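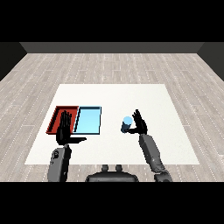 Ticket 2501: Handover scored as complete while both hands are still on the part

Product: Pedier task checker, two-tray color sort
Reported by: Simone Figueiredo
Assigned to: Dušan Kollár
Priority: Normal (was Low)
Status: Open, workaround in place

Original report

The handover rule in our task standard says the receiving hand must have sole hold of the part before the handover counts. The checker doesn't seem to have read it. I went through the May batch for the Hailu controller and found 17 runs out of 182 where the log says HANDOVER_OK and the right hand never lets go. In a few of them the left hand touches the cylinder, backs off, and the right hand carries on holding it. That gets a pass.

I was told at review that these are "edge cases." I don't buy it. If the written rule says one thing and the checker says another, then every pass number we have sent to Hurano is a number for a rule we never published.

Expected: HANDOVER_OK only after the giving hand has no contact and the part stays up in the other hand.
Got: HANDOVER_OK on first shared contact.

Steps to reproduce

1. Load the two-tray scene with the blue cylinder.
2. Let the right hand pick up the cylinder. Log shows HOLD_R. Fine so far.
3. Move the left hand in until it makes contact. Keep the right hand closed.
4. Read the log. HANDOVER_OK is already there.
5. Pull the left hand away again. The flag stays set.

Step 5 is the one that bothers me. A flag that can't be taken back should at least be hard to get.

Reply, 9:40 a.m., Dušan Kollár

Reproduced on my machine. The checker looks for contact between the part and both hands within one time step, and sets the flag there. I believe whoever wrote it took shared contact as a stand-in for "handover is happening" and then the name got shortened.

Before I change anything, can you confirm it isn't your contact threshold? There was a ticket last spring where someone had set it to zero and every near miss counted as a touch.

Reply, 10:15 a.m., Simone Figueiredo

Threshold is the default. I also ran it with a stricter one and got the same runs back, so please let's not spend the morning on that.

For what it's worth, this is the moment we are arguing about. Light blue cylinder up off the table by the blue tray, both hands closed on it, both trays empty. By our own text this is "shared hold" and nothing more. You can't tell from it who is giving and who is taking, and neither can the checker. 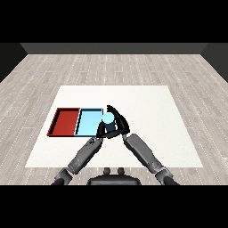

Reply, 11:05 a.m., Dušan Kollár

Agreed on shared hold. I have split the old flag into 2 states in a test branch:

SHARED_HOLD: both hands in contact, part clear of the table.
HANDOVER_OK: giving hand has lost contact, receiving hand still has it, part still clear of the table, and this lasts for the full settle time.

If the part touches the table or a tray before the settle time is up, the attempt goes back to open. If the first hand takes hold again, same thing. The giving hand is whichever one had sole hold last, so the direction comes out of the history and we don't have to guess it from one step.

With the new check, the runs you listed no longer pass. I'm inclined to merge this.

Reply, 11:20 a.m., Simone Figueiredo

Please don't merge yet. Questions first:

How long is the settle time, and who picked it? If the answer is "it felt right," I want that written in the standard where Hurano can see it and complain.

What happens when a run never needed a handover? The right hand could reach over and drop the cylinder in the blue tray by itself. Does that fail, or does it pass with a handover missing? The task sheet says "transfer between hands where required," and I have yet to meet anyone who can tell me what "where required" means.

And the idle hand. Our good practice page says a hand with no job should stay out of the space over the trays. In the first screenshot on this ticket the right hand has the cylinder and the left hand is sitting over the red tray. No warning. Is that page a rule or a wish?

Reply, 1:30 p.m., Dušan Kollár

Settle time: half a second. I picked it, and no, I have no study behind it. Added to the standard as a stated value with a note that it is a choice and can be challenged.

No handover needed: at the moment it passes. I'd rather have the task sheet say yes or no per task and drop "where required" altogether. For the two-tray sort I would put yes. That makes one-handed placement a fail, which the Hailu people will not enjoy.

Idle hand: the page is advice. The checker has no zone defined over the trays, so it can't warn about anything. We could add one, but a hand waiting to receive the part has to wait somewhere, and I don't know how you separate waiting from wandering. I would log the time spent over each tray and leave it out of the score until we have looked at it.

Reply, 1:50 p.m., Simone Figueiredo

Logging it is fine. Then take the word "must" out of that paragraph. A "must" that isn't checked is worse than leaving the line out, and people have been quoting it to customers.

On the yes/no per task, I agree, but old results can't be compared with new ones after that. I want the checker version printed on every result sheet. Last time the rules moved, the sheets looked the same before and after, and I spent two days finding out why a controller had "gotten worse."

Workaround until release

For anyone else landing here through Plondar search:

1. Don't use HANDOVER_OK from the current release as proof of a handover. Treat it as "both hands touched the part."
2. Check the contact log for the giving hand. It should go to none and stay there until the part is placed.
3. If it comes back before placement, mark the run "unclear" by hand. Don't round it up to a pass.
4. Write the checker version in the notes field of the result sheet.

Still open

Test branch needs a run over the whole May batch, including the ones that failed under the old check. I have only seen it tried on the runs I complained about, and a check that fails the right runs may also be failing good ones. (Figueiredo)

Task sheet wording, yes or no for the two-tray sort. Waiting on Hurano. (Kollár)

"Must" changed to "should" on the good practice page. Done, 3:10 p.m. (Kollár)

Corrected pass counts to be sent out once the batch is finished. Ticket stays open until they are. (Figueiredo)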